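Home Guides Downloads Parts Contact

Section 4. Covering and protecting a work table

By Vimala Fernandes. Last revised March 26, 2022

Cover makers promise a lot. The Jelton leaflet says its sheet goes on "in moments" and lies flat for good. We have our doubts, and the steps below assume it will take you an evening.

1. Clear the table and wipe it down with plain water and a little dish soap. Skip the special primer spray Flateck sells alongside its covers. We tried it on one half of a table and could not tell the halves apart.

2. Unroll the cover face down on a clean floor and leave it overnight. The package says 3 hours. The package is hopeful.

3. Turn it over and lay it loosely on the table. If it has a pattern, line up the print with the front edge before you worry about the back.

4. Smooth from the middle outward with a dry cloth. Lift and redo any wrinkle now – it will not "relax with use," whatever the leaflet says.

5. Trim the overhang with a sharp blade, leaving a little extra at each corner to fold under.

CAUTION: Never cut on the table itself. Slide a board under the edge first. 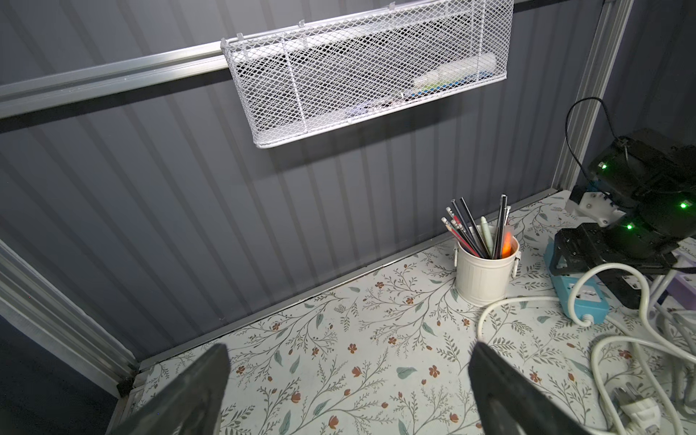
Fig. 4-1. Patterned cover with leaf and flower print; wire basket on rail behind.

NOTE: Plain covers show every crumb and busy ones hide them. Hiding crumbs is sold as a benefit. Wipe a busy one on a schedule, or you will find out what has been sitting there.

6. Fix the folded corners with cloth tape. The Nedska clips are neater but ours slid off whenever someone leaned on the table.

7. Wait a day before putting anything heavy down.

CAUTION: "Heat safe" on a label is a claim, and few labels say how hot or for how long. Use a trivet. Keep soldering irons and glue guns on their own stand.

Care: Damp cloth, mild soap. The Kulkarni cover is rated for 2,000 wipes, a number we have no way to check and suspect no customer has either. Replace any cover once the edges start to curl.

300 views 4 comments 3 shares

Related sections
Section 3. Leveling a table on an uneven floor
Section 5. Rails, hooks and hanging baskets
Tape residue: what takes it off
Do you need a table mat at all?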